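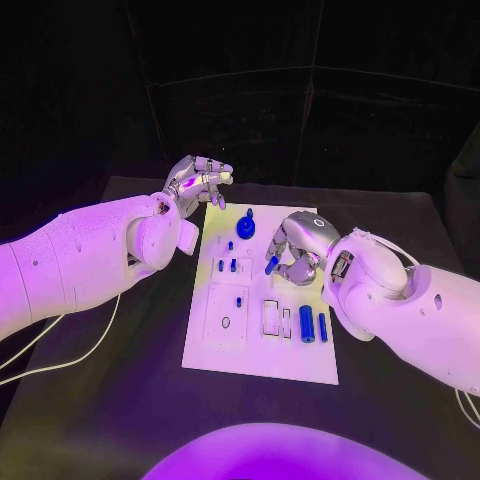

Notebook, Skunar project (student team, peg board task)
4 August 2019

Started by undoing what we did last night, which is becoming our way of starting. Wrist offsets on the right arm are back to the June values. The "improved" ones are saved under a name I won't write down in a notebook that the faculty advisor can read.

Board is the white one. Task is unchanged from the Hayashi rules sheet: right hand carries a blue peg, left hand helps or at least stays out of the way. The rules do not award points for staying out of the way. We have asked.

Grip first. Closing thumb and fingers together in one move pushes the peg crooked before the hand has a proper hold on it. Closing the thumb late is better. Closing it very late is called dropping. Settled on a delay of 400 ms, tried 700 for the sake of completeness, and spent a while under the table looking for the peg.

Left hand: curled pose looks menacing but is fine. It needs to come in from higher up, or it will clip the knob near the top of the board. The planner does not believe in the knob. Added it to the collision model as a plain cylinder with a fat disc under it. Planner now believes in it so firmly that it won't go anywhere near that half of the board. Shrink the disc.

Lighting: the pink is staying, the demo people love it. The color threshold for blue does not. Under violet light the white plastic drifts toward the pegs in hue, and the detector reported a peg on our own forearm with great confidence. Switched to saturation plus shape. Run 473 was the first clean detection pass afterward. For the record, Ondetti's team uses plain white lamps and has an easier life.

Cables: keep the slack low and off the board. Check before every run, both sides.

Log script still stamps everything an hour off. Known, ignored, now a tradition.

To do
- shrink the knob disc, rerun the left approach
- 16 more grip trials at 400 ms, no touching the parameters halfway through (this means me)
- ask Wisitz about spare fingertip pads
- angled pegs: decide whether to straighten in the air or against the board. I vote air. The simulator votes board, but it has never had to pay for a fingertip.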